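4.2 Curtains as walls

We had planned to say very little about curtains. The survey was drafted as a study of doors in rented family housing: who closes them, when, and how much bad feeling results. Of the 146 households that let us in, however, 58 had at least one opening where a curtain did the work of a door, and the people living behind these curtains had far more to say than the people living behind doors. Doors, apparently, are a settled matter.

The first difficulty was one of coding. Our form offered "open," "closed" and "other," and by the second week of March "other" had become the most popular answer in the Abdelaziz blocks. A curtain can be drawn but not closed, closed but not private, and private only as long as everybody agrees to pretend. Tazi's pilot form had a fourth box for this, marked "understood," which the rest of us voted to remove. We put it back.

Residents rarely talked about curtains as decoration, although the fabric had usually been chosen with more care than anything else in the room. They talked about length. A curtain that stops short of the floor lets in light, feet and younger brothers. One respondent in Saterska had rehung hers three times and considered the subject closed, then talked about it for 33 minutes.

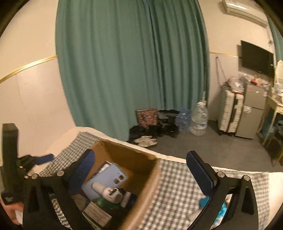

Figure 3. Green full-drop curtain in gathered folds, with a television, air conditioner and two-door refrigerator in the same room.

Air conditioning complicates the picture. In homes with a single cooled room, a drawn curtain was also a statement about who was paying for the cold air, and several quarrels reported to us as being about privacy were, on a second visit, about the electric bill. We coded these under both headings. Ait Brahim argued for a third – "thermostat" – and was right, but by then the forms had been printed.

Sound is the obvious weakness. Cloth stops a glance and very little else, and respondents had worked out rules to cover the gap: a cough before entering, a word called from the far side, the television turned up when someone was on the phone. These rules were almost never stated to children, who were nonetheless expected to know them. In the 967 diary entries we collected, breaches of curtain manners were recorded more often than breaches of door manners, and with noticeably better handwriting.

We do not claim that a curtain is a kind of door. The Trirketti typology treats it as one, with a footnote, and our own attempt to follow that scheme produced a table that none of the authors could read aloud. For the analysis in Section 5 we therefore keep curtained openings as a separate class and compare them with doors only on frequency of use and number of complaints.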